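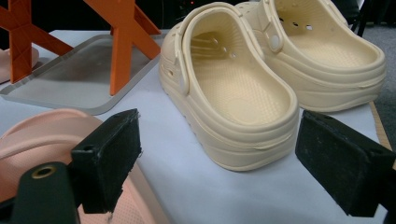 What size should I order if I usually fall between two sizes?

Order the larger one. The Berar comes in whole sizes only, starting at women's 4, and a little extra room at the toe feels better in a clog than a tight one does.

Berar Platform Clog
From Sturel, in stock at Sornilgate
$50 a pair
Page updated 2026-07-22

We've had our eye on the Berar since November, and now that it's on our shelves we're very happy to give it a page of its own. It's a slip-on clog with a heel strap and a thick, stacked sole, and the sole is the part we can't stop talking about. It looks layered, with ridges running around the sides, so you get a proper platform shape with soft, rounded edges. From the back it might be even nicer than from the front!

The footbed has small bumps all over and a few raised ridges up toward the toe. Some people love that feeling from the first step (we do), and some want a thin sock for the first few days. Both are fine. There are vent holes in the upper, so it's an easy shoe for warm weather, for the back yard, for running out to get the mail and ending up at the neighbor's for an hour.

The strap curves around behind the heel and is held at the side by a round rivet. If you're on your feet a lot, check that it sits against your heel without pressing. When it presses, you need the next size up.
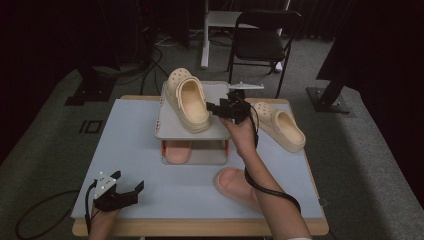 Menzies

I look after the footwear pages here, and the clog on the upper deck is the pale one I keep steering people toward. It has that warm tone between cream and beige that goes with jeans, work pants, a summer dress, pretty much whatever you have on. Marks do show sooner on a light color, so if your clogs live by the garden door, think about that before you choose. I went pale anyway and I'd do it again.

A word about the two-tier stand, too, as so many of you ask. One shoe up top puts it at a good height for a close look at the upper and the sole, and the space below is handy for a foot form or anything else low enough to fit. I like the orange legs with all that gray. It's a display piece, so please don't stand on it or use it as a step. The stand and the pink foot forms are not included with the clogs.

Fit
Stand up in them when you try them on, and walk a little. Your heel should stay on the footbed, and your toes shouldn't touch the front. If one foot is longer, fit that one.

Care
Rinse with cool water and a little dish soap. An old toothbrush gets into the ridges around the sole and between the bumps inside. Let them dry in the shade, away from heaters, and don't leave them in a hot car.

Orders and returns
Our first delivery was 83 pairs and the middle sizes are going fastest. Orders leave Sornilgate within 4 business days. Unworn pairs can come back for an exchange or refund, and if you only need a different size, write that on the packing slip and we'll set the new pair aside when yours arrives.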